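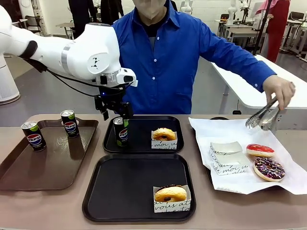 Bririx today opened orders for Ceto, a counter kit that pairs one robot arm with a gripper and the software to run it, and the company would like buyers to read the limits before they read the price. Ceto is sold for a single job, which is loading orders onto trays while a person does the rest. Drinks are the arm's half of the work. It closes its fingers on a slim Pepsi can and handles it on a black tray, next to a glazed donut in a paper box, and the worker across the table keeps the tongs. Bririx has tried handing over the donuts too. It does not recommend it, and the kit on sale does not include it.

The food service trade has heard a lot of promises about robots. Many of them came with a video, and a video is easy to make. Bririx has made a few of its own and no longer sends them out. What it offers with Ceto is a 30-day paid trial at the buyer's own counter, with the buyer's own cups, cans and trays. If the kit is sent back within that time, the fee for the remaining days is returned. The company expects a fair number of kits to come back.

Ceto was tested against a fixed menu over 1,638 tray orders. Bririx is not publishing a success rate from those runs. They took place on the company's own floor, with staff who knew the machine, and a rate from that setting would say very little about a lunch rush. Buyers who want the run logs can ask for them, failures included.

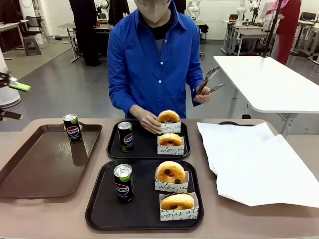
The question most buyers ask is how many people Ceto replaces, and the answer from Bririx is none. Every station in the tests was run with a worker at the table, and the kit is priced on the assumption that the worker stays. Pastry is the main reason. A soft ring donut in a small open box is a poor match for a gripper built to hold a can, and the toppings vary from one to the next. One has two chocolate dots for eyes and a small red mark below them. A person in a face mask, with tongs in one hand and the other free to touch the donut, is still the better tool for that, and Bririx has no date for when this might change.

Setup is also slower than some sellers in this market claim. A new site should plan on 2 days, plus time to teach the arm where each tray belongs. Trays that change size from week to week will need teaching again. Ceto handles up to 200 cans between checks of the gripper pads, and the pads are a wear part that the buyer pays for. Glass bottles are not supported. Neither are paper cups without lids — the company tried, and mopped.

Bririx also advises against Ceto for small shops. A counter that serves drinks at a steady, heavy pace may get some use from it. A bakery that sells a few cans an hour almost surely will not, and the sales staff have been told to say so.

Installation and repairs will be handled by Reddy, with spare parts shipped from the Bririx depot in Putley. Trial kits go out in December. A second gripper, meant for wider cans, is in testing and is not part of this release. Orders placed now should not be placed in the hope of getting it.

Trial terms, the parts price list and the full list of unsupported items are available from the Bririx sales desk on request.

Nov 11, 2025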